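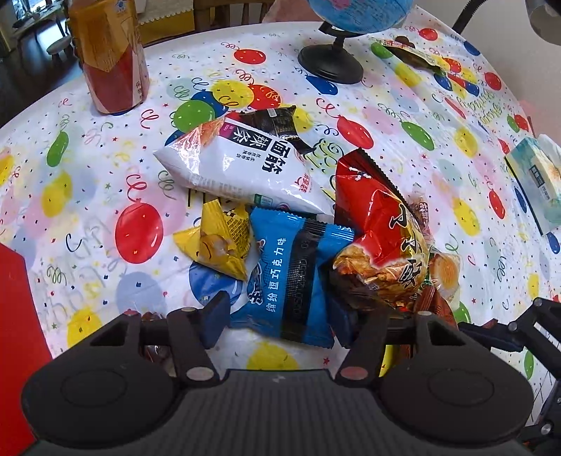

September 15, 2021
Notebook, Oltum grippers, snack sorting

Fault: the left gripper lost its width reading twice during picks from the pile. Fingers still moved freely by hand, but the log shows the opening stuck at one value for 320 ms the first time and 1,130 ms the second. No alarm either time. I only found it when I lined up the log against the video.

Swapped the encoder cable with the spare from Windard. Same thing after 127 picks, so probably not the cable. Connector on the board side has some play when you push it sideways. Right unit feels tight.

Crinkly foil bags are the worst for noticing this, they slide before you see anything odd in the numbers.

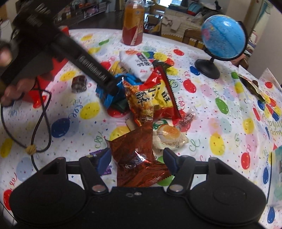
To do

Reseat connector, add strain relief.
Make the logger stop if the width freezes while the fingers are moving.
Mark both bad runs so they stay out of the Orkgate set.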